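Call for participants: role players and community panel members wanted for officer training in Flostberg

Would you like to help new police officers get better at talking to people? We are looking for 60 local residents to take part in a training and research project starting in September, and we would love to hear from you, whether you have strong views on policing or have never given it much thought.

The project is called Gudinance. It is run from the Carbone Centre in Flostberg by a small team led by Refilwe Mahlangu, and it looks at what happens in the first few minutes when an officer meets a member of the public. Stop and search, a noise complaint at midnight, a worried parent at the front counter, a shopkeeper reporting the same theft for the third time: these meetings are short, and people remember them for years. Student officers get plenty of classroom time on the law. They get far less practice with real strangers who answer back, go quiet, change the subject or burst into tears.

That's where you come in!

What you would be doing

There are two roles and you can put yourself forward for either or both.

Role players work with student officers in short practice encounters. We give you a character and a situation on one side of paper, and the rest is up to you. No acting experience is needed (some of our best role players last year were retired bus drivers and a dinner lady). After each encounter you tell the officer how it felt from your side, with a trainer in the room to help.

Panel members watch the encounters on a screen next door and talk them over in groups. Your comments are written up without your name and go into the report that Jagadeesh Pinto is putting together for the training team. We want the panel to argue a bit, so please don't worry about agreeing with one another.

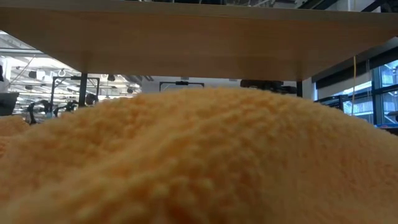
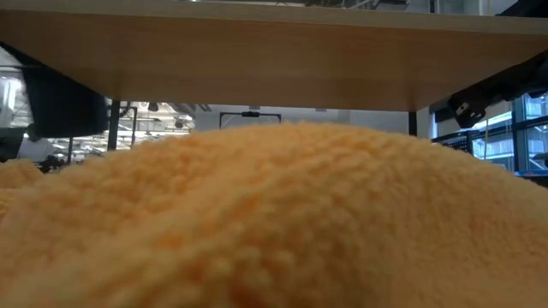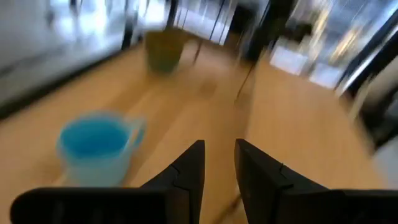

Who we are looking for

Anyone aged 17 or over who lives or works in Flostberg or Vasteck. If you are 17 we will need a signed form from a parent or guardian. We are very keen to hear from:

People who have been stopped by the police, once or many times
People who have reported a crime and felt let down, or felt well looked after
Deaf people and British Sign Language users (interpreters are booked for every session)
Carers, night workers and anyone whose hours usually rule them out of this sort of thing
People who speak English as a second or third language

We can't take serving officers or police staff, or anyone with a live complaint or court case involving the local force. If your case has finished, you are welcome to apply.

Time and payment

You would come to one briefing and then up to 14 sessions between September and the spring. You choose which ones. Daytime sessions run from 10am to 1pm and evening sessions from 6pm to 9pm, with a proper break and hot food at both. Role players and panel members are paid the same rate, £60 a session, plus travel and childcare costs if you keep your receipts. If you receive benefits, speak to us before you sign up and we will go through how payment might affect them.

Looking after you

Some of the situations touch on violence, grief or mental illness. You will always see your character sheet beforehand and you can turn down any scenario without saying why. You can stop an encounter at any point by raising a hand. Mbali Jacobs, our welfare lead, is there throughout every session and rings everyone the next morning. Nothing physical is practised with members of the public: no handcuffs, no searches, no restraint.

How to apply

Pick up a form from the front desk at the Carbone Centre or from Vasteck library, or ask Imad Geagea to post you one. You can also leave a voice message with your answers if writing isn't your thing. We ask for your name, how to reach you, which role interests you and a few lines on why. Short is fine.

Everyone who applies will get a reply, and we'll invite people to an informal chat over tea before places are confirmed. Bring a friend if you like.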